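Drenard arm: home build guide
Section 4. Setting the floor reference

Do this section after the fingers are fitted and the wrist camera is giving a picture. The arm must be bolted to its base and the base must not rock. If you built yours at the Skembridge workshop, the base plate already has levelling feet.

Before you start

Clear a space on the floor wider than the open fingers. Sweep it. Grit under a fingertip will throw the height reading off.

CAUTION: Keep one hand near the stop button whenever the fingers point at the floor. The arm drops if power is lost.

4.1 Lowering the gripper

1. Switch on the controller and wait for the steady light.
2. Open the fingers fully.
3. Turn the wrist until the fingers point straight down.
4. Lower the arm in slow mode to 302 mm, measured from the floor to the wrist flange.
5. Open the camera view. Both fingertips should be in it, with bare floor between them. 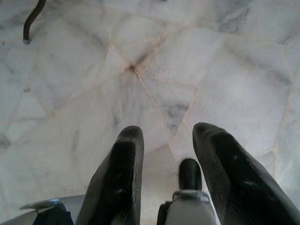
6. Pick one mark on the floor that shows clearly between the fingers. A corner where grout lines meet is better than the veining in a stone, which has soft edges and is hard to find again from another height.
7. Jog the wrist until the mark sits midway between the fingertips.
8. Press Store. The controller saves this as point 1.
9. Raise the arm by 15 mm and press Store again for point 2.

Note: Polished floors can throw glare back at the camera. Turn off any lamp directly overhead and use light from the side.

4.2 Checking the result

1. Send the arm home, then recall point 1.
2. Compare the mark with its earlier position. If it has moved sideways, tighten the 13 wrist screws in the order shown in Section 2 and repeat 4.1.
3. If it still moves, check the belt tension.

Note: Builds with the older Kisness wrist need the offset set to 16 before step 1. Yasir Marwat's offset table is in the appendix.

Write the stored values on the inside of the controller lid. You will need them again in Section 5.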